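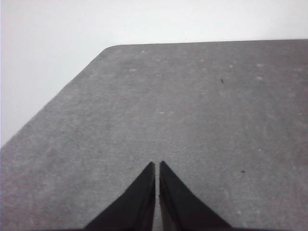 Stonska Table Mat, grey

A plain mat for a plain table, and we're very fond of it. The Stonska is the one we reach for when there's a job to do on a good surface: cutting out, gluing, sorting beads, mending a lamp, icing two dozen biscuits with the kids. It lies flat and it gives you one calm, quiet patch to work on.

The grey is matt and very slightly mottled, so small bright things show up well against it. Pins, screws and stray sequins are so much easier to find! There's no printing on it at all, no grid and no logo. We asked Torton, who make it for us, to leave all that off, and they were happy to. The corners are softly rounded, so they don't catch your sleeve as you reach across.

Nawal Fawzy in our Bolen shop has had hers on the kitchen table since July and does everything on it (jigsaws, homework, a whole set of curtains). She says the mid grey was the right choice — she'd first asked for white and was talked out of it.

Size and weight

Length: 2000 mm
Width: 1244 mm
Thickness: 3 mm
Colour: grey
Item number: 198

It's a big mat, so please measure your table first. If yours is smaller, you can trim it with a sharp knife and a metal ruler. Go over the line several times with light strokes. The corners you cut will be square, of course, but you can round them off with a coin as a guide and a pair of strong scissors.

Looking after it

Shake it out or brush it off when you've finished. For marks, use a damp cloth with a drop of washing-up liquid, then let it dry flat. Tea and most children's paints come off if you get to them the same day. Permanent marker doesn't, we've tried. Keep hot pans and irons off it.

Store it rolled, never folded. It arrives rolled in a tube and will want to curl for the first evening — lay it out with a few heavy books at the ends and leave it overnight.

What customers say

"Bought for my sewing room and then bought a second for my husband's model trains. The fabric stays where I put it and I can see what I'm doing. Lovely thing." Zineb Bouazza

Goes well with

The El Sherbiny desk lamp, which has a long arm and reaches right over to the far edge. We also keep storage tubes with a carrying strap, handy if you take your mat to a class.

Offcuts are sometimes on sale in the Bolen shop. Ask at the counter, as we don't list them online.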